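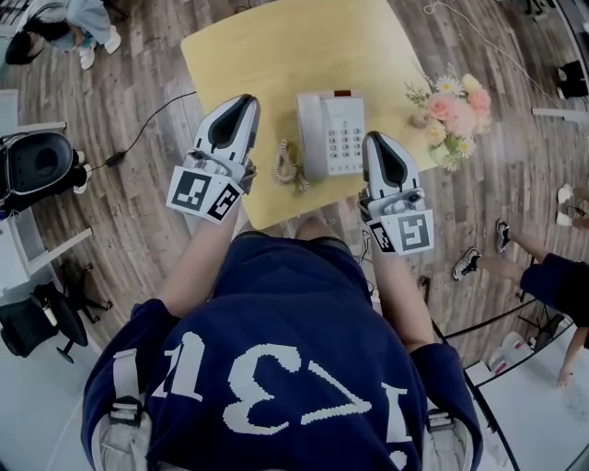
*Telephone task, Plinby fingers on both hand-held grippers, marker cube under each jaw.*

September 2021, Meltport, big room

Purpose of today: decide if we keep the pointed Plinby fingers for the telephone task or go back to the wide Lozano fingers. Until now we compared them only with blocks, and blocks are too easy for both.

Procedure was the same for both finger sets. Left gripper takes the handset and lifts it, right gripper presses one key, then the left puts the handset back. We did 23 trials with each set. Between the sets I closed the jaws fully and made the zero again, because last time I forgot this and the opening values were wrong for the whole afternoon.

Weight of one complete gripper with Plinby fingers and cube: 794 g. It does not sound like much, but after ten trials the wrist begins to drop and the cube turns to the floor. I would like to try a shorter cube bracket. I did not weigh the Lozano version, the scale was in use.

Observations, Plinby:

- Key press is very good. The tip fits on one key and does not touch the neighbor.
- Lifting the handset is less good. The contact is short, so the handset can rotate in the jaws. It fell two times, both times at the moment of putting back.
- The cord pulls more than I expected. If the left hand goes too far back, the whole telephone moves on the table.

Observations, Lozano:

- Handset is stable, no falls.
- Key press is poor. In six trials two keys went down together.
- The fingers hide more of the keypad from the gripper camera, so the operator's choice of key is hard to check later.

Tracking: Wosurel gave up to 3422 poses per trial. It lost the left cube more often than the right one, with both finger sets. I think this happens when the left wrist turns inward over the table, but I have checked only one recording, the one saved as 489. There the loss begins exactly with the turn and ends when the hand comes back. I must look at more of them before I write it as a fact.

About the gripper camera: at short distance to the keypad I can read the digits without problem. Flowers and ceiling lights take a big part of the picture, and I don't know yet if the exposure suffers from it. Exposure was on automatic today. Next time I fix it by hand and compare.
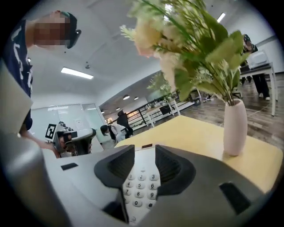 Comment added on the shared copy: why must both hands have the same fingers? Put Lozano on the left for the handset and Plinby on the right for the keys, then repeat the trials.

Good point – I had kept them equal only so the calibration file is the same for left and right. Wosurel can load two files, as far as I read in its settings page. I will try it with the mixed pair.

To do:

- mixed pair, same number of trials
- rubber on the Plinby tips, thin version
- mark the telephone position with tape
- weigh the Lozano gripper
- ask for second cube bracket, shorter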